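Laundry cell, two-arm folding unit – pre-shift inspection checklist with comments
Site: Hakside
Unit: Gerport bench cell
Shift: Tuesday, first

Mark each item OK, FIX or STOP. A STOP means no powered motion until it is cleared.

1. Emergency stop, both sides of bench. OK
Comment: Press and reset each one. Don't test one and assume the other.

2. Rail clamps under both arm bases. OK
Comment: Hand-tight is not tight. Use the wrench.

3. Cable runs, shoulder to gripper. FIX
Comment: One clip on the left arm slides under finger pressure. Replace before second shift. Loop still clears the elbow at full reach.

4. Finger alignment, closed position. OK
Comment: Fingers should meet along the full seam with no light showing. Wipe lint from the pockets.

5. Rubber pads on finger edges. OK
Comment: Check for lifting at the ends.

6. Work surface clear of pins, coins, loose buttons. OK

7. Load on the bench: thin garments and folded cloths only. OK
Comment: No zippers or drawstrings until the Negash test report is back.
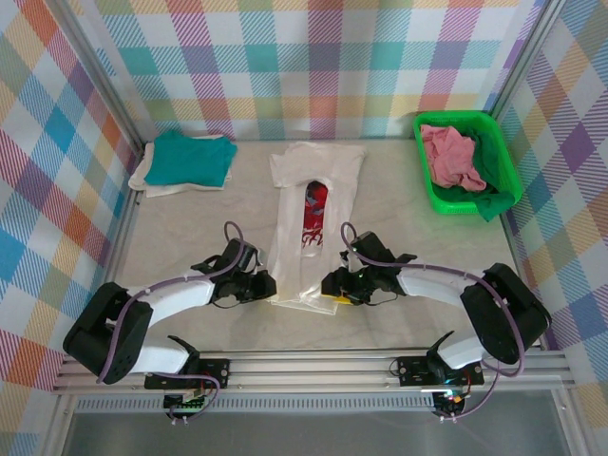
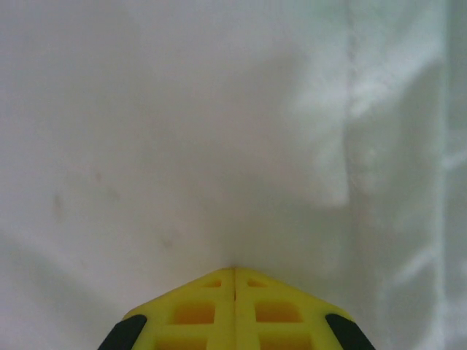
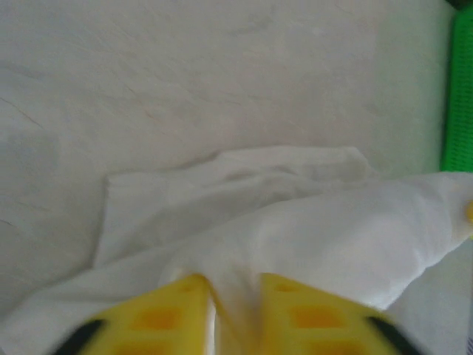

White cloth is in all three views.

8. Pinch test, one layer of thin cloth. FIX
Comment: 200 tries logged last week. 104 picked up one layer only. The rest took two layers or closed on air. White on a pale surface is the worst case and should stay in the test.

9. Release test. OK
Comment: Cloth must drop clear when the fingers open. If it hangs on a rib, mark FIX and clean the pockets.

10. Basket position. OK
Comment: Keep it against the wall. An arm that clips the basket counts as a contact event – write it down even if nothing moved.

11. Person at the controls during all motion. OK
Comment: Still required. The request to run unattended over lunch was turned down in September and nothing has changed.

General comments

We get asked whether this unit can take over folding. For flat towels, nearly. Jirnberg ran 1,000 towels on the same model and stopped 98 times for a person to step in. For thin garments, no. A worker at the next table finishes a basket while the unit is on its second piece, and the worker's pieces don't need refolding.

It does hold up on the dull part, moving folded stacks from one spot to another. I would sign off on that job with a guard panel on the front. The guard panel is on order.

Open items: cable clip, pinch test, guard panel. Recheck the clip before restart.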